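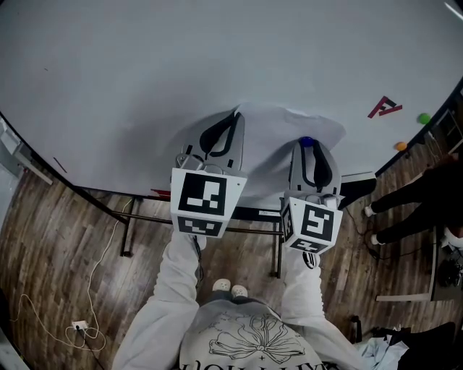

From: Genji Hosoda
To: oldrugs list
Date: 03/02/2022
Subject: Re: [oldrugs] Knot count and the "Vistirden" auction descriptions

Chiharu Nishimura wrote:

> Has anyone else read the new Vistirden catalog? Lot 31 is listed as a
> "royal workshop" piece from Kerman, and the only support given is the
> knot count. They also say the red is madder "without question." I was
> ready to bid, but a dealer I trust told me the same rug was offered by
> Cerby in November as "probably Kerman, early 20th century." That is a
> big jump in a few months. Am I being too picky? The color is lovely and
> I could live with it either way, but not at that estimate.
>
> Also, does anybody put stock in the Đorđević tables for dating borders?
> They get cited in the notes for 4 of the lots.

Chiharu,

No, you aren't too picky. I read the catalog twice and came away with less than I started with.

Take the knot count first. A high count tells you that somebody spent a lot of time at a loom, or that several people did. It doesn't tell you who paid them. There were plenty of town workshops in Kerman weaving very fine pieces for merchants and for export, and a fine rug from one of those will look just as good under a magnifying glass as one made for a prince. If there's an inscription, or a bill, or an old inventory that fits the size and design, then let's see it. The note for your lot mentions none of those. It says "by tradition," and I'd like to know whose tradition, and how far back it goes. My guess is it goes back to the last owner.

On the madder I'm even less impressed. You can't tell madder from some of the early synthetic reds by looking at a catalog page, and I wouldn't trust most people to do it with the rug in their lap. I certainly wouldn't trust me. Did they have it tested? If they did, the lab would be named. I wrote and asked, and got back a nice paragraph on the history of dyeing in Persia that didn't answer the question.

The Cerby listing matters more than anything else you brought up. If the same rug went from "probably" to "royal" over one winter, something should have turned up in between – a document, a test, a second opinion from a person willing to sign it. Ask for that in writing before you bid. Compare the photos too, especially the ends. I have a vague memory of the Cerby rug having a rewoven corner, and the new condition report says only "minor old repairs." I may be mixing it up with another rug, so please check for yourself before repeating that.

As for Đorđević: the tables are useful if you treat them as a sorting aid. The trouble is that they rest on 50 rugs, and a good share of those were dated by their borders to begin with. So the borders date the rugs and the rugs date the borders. I made this complaint on the list years ago and was told I didn't understand the method, which may be true, but no one ever explained it to me. For village pieces I wouldn't use them at all. Weavers kept old patterns going for generations, and a bride's grandmother had more say over the border than any change in fashion in the city.

Someone will now bring up the Ultent software that claims to place a rug by region from a phone picture. I tried it on a Heriz I bought new in a shop and it gave me Tabriz, 1880. I tried it again with the lamp moved and got Heriz, 1910. Make of that what you like.

What would I pay? For a good Kerman with a soft red and some repairs, I'd stay 40 percent under their low estimate and be happy to lose it. You said you could live with it either way, so bid on the "probably" and let someone else pay for the prince.

If you do go to the viewing, turn back a corner and look at the wefts, and tell us what color they are. The catalog doesn't say.

Genji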